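FOR IMMEDIATE RELEASE

Illance Kitchen School opens its spring season with a free bread night in Fitzsimmons

Hi everybody, Xiomara Ostrowski here. I run the Illance Kitchen School on the top floor of the old Hedar feed store in Fitzsimmons, and I'm writing this release myself again because the last time I let somebody else do it they called me a "culinary visionary" and my sister still brings it up. So, plain words: we're opening for the spring season in March, we have 30 evening classes on the schedule, and the first one is free. 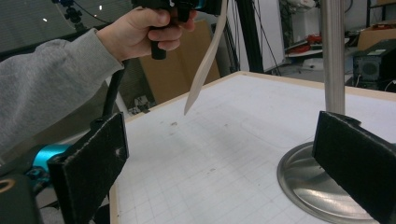
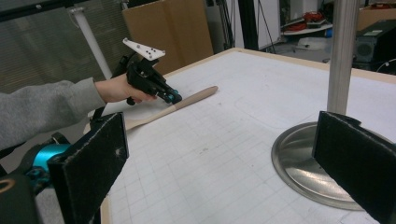

The free one is bread night. It starts at 7 p.m. and we'll go until the last loaf is out of the oven, which last year was a lot later than I'd promised my husband. You don't need to know anything about bread. You don't need to bring anything either, except a container with a lid if you want to take some of our starter home with you (please do, it's taking over the fridge!). We can fit 50 people if everyone is friendly about elbows, and you can save a spot by calling the school or stopping in any afternoon.

A little about what's new. Tobias Iwasaki is joining us to teach soups and noodles. He cooked at the Trivton Hotel for years, and I spent most of the winter trying to talk him into this. I finally got him by letting him pick his own stove. His first class is a six-week course that starts with stock and ends with a big shared supper, and I'm signing up for it myself, so if you see me in the back row taking notes, leave me alone, I'm learning.

I asked Tobias for a quote, since I'm told a press release needs one. "I want people to taste the pot every ten minutes," he told me. "Most home soup is fine, it just wants salt and another half hour. I'd also like it known that I did not ask for the big stove. I asked for a good stove, and Xiomara bought a big one."

It is a very big stove.

We're also bringing back the Saturday-style family class that so many of you asked about, only now it'll be in the early evening so the soccer families can make it. Kids seven and up can come with a grown-up. We'll do dumplings, flatbreads, a couple of easy pies, and one whole evening of pancakes, savory and sweet. My own kids tested the recipes and were brutal about the buckwheat ones, so those have been fixed.

Some of you wanted to know about prices. They're the same as last fall for the single classes, and the six-week courses went up a little to cover flour and butter, which have not been kind to me. If money's tight, tell me when you call and we'll work something out. I mean that. We had 321 people come through the door last year, and plenty of them paid in dish duty.

The knife class is still the first one to fill up, so call early if you want it. The pickling class has moved from April to late summer, when there's something worth pickling. And the cheese class is on hold until I find a teacher. If you make cheese and you like talking to strangers, get in touch!

Parking is behind the building, off the alley. The front stairs are steep, so if you'd like to use the freight elevator, ring the bell at the loading door and one of us will come down and ride up with you. It's slow but it has a nice window.

Reporters and photographers are welcome on bread night, and I'll feed you. Please come a little before seven if you want to talk, as I'm useless once the dough is out.

Press contact: Xiomara Ostrowski, Illance Kitchen School, top floor, Hedar Building, Fitzsimmons. Afternoons are best, and let it ring a while.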